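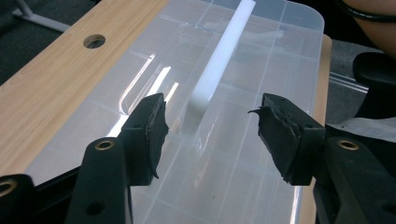 Fig. 1. Clear storage container on a light wooden desk

Section 4. Placing, using and caring for your Hastidell table

Please read this section after the legs are mounted (Section 3) and before you put any objects on the table. The same instructions apply to the Bernero desk, except where a note says otherwise.

4.1 Choosing the place

1. Put the table on a flat, hard floor. On thick carpet the feet can sink unevenly and the top will not be level.
2. Keep a distance of 80 cm from radiators, stoves and heating fans.
3. Avoid a place where strong sun falls on only one half of the top. Wood changes color in the light, and the difference stays visible for a long time.
4. Check the level with a spirit level, first along the long side and then along the short side. Turn the adjustable feet by hand until the bubble stands in the middle.
5. Tighten the lock nut on each foot. Do not use force.

Caution: The table must be lifted by 2 adults. Hold it by the frame under the top. Do not push it across the floor, the legs can loosen at the joint.

4.2 The first days

The top leaves our workshop with a coat of Grindmont hard oil. The oil is dry to the touch on delivery, but it continues to harden for some days. During this time please follow these steps.

1. Remove the protective paper on the same day the table is unpacked. Paper that stays longer can leave a pattern in the oil.
2. Open a window in the room. A light smell of oil is normal.
3. Wipe the top only with a dry, soft cloth. Do not use water yet.
4. Do not cover the table with a plastic cloth or a rubber mat.

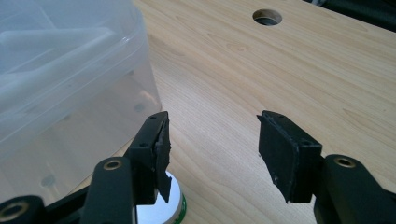
Fig. 2. Light-colored wooden tabletop

Note: Small differences in the grain and in the color are part of natural wood and are not a reason for a claim.

4.3 Daily use

Wipe spilled liquids immediately, especially coffee, red wine, vinegar and ink. Use a coaster under glasses and a trivet under hot pots. For writing with a ballpoint pen on a single sheet, put a pad underneath, or the letters can be pressed into the wood.

Storage boxes, lamps and flower pots may stand on the table. Lift them when you want to move them. If an object has hard feet, stick felt pads under it. It is good to change the place of such objects from time to time, so that the wood gets its color evenly.

Note for the Bernero desk: The rear cable opening is not oiled on the inside. Keep liquids away from it.

4.4 Renewing the oil

When water no longer forms drops on the surface, the oil must be renewed. For most households this is necessary every 6 months in the first year, and later less often. You need the Adamczyk care set (sold separately) or a hard oil of the same type, sandpaper with grit 200, and cotton cloths without lint.

1. Take everything off the table and clean the top with a damp cloth. Let it dry overnight.
2. Sand the whole top lightly, always in the direction of the grain. Include the corners and the edges.
3. Remove the dust with a vacuum cleaner with a brush, and after this with a dry cloth.

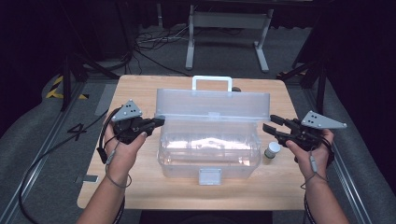
4. Shake the oil well. Put a small amount on a cloth and rub it into the wood in long movements.
5. Wait fifteen minutes, then take away all oil which the wood did not absorb. Oil that remains on the surface becomes sticky.
6. Let the top dry until the next day before you use it again.

Warning: Cloths with oil can catch fire by themselves. Put them in water directly after use, and then lay them flat outdoors to dry. Never throw them into the waste bin in a ball.

For deep scratches and burn marks, see Section 5.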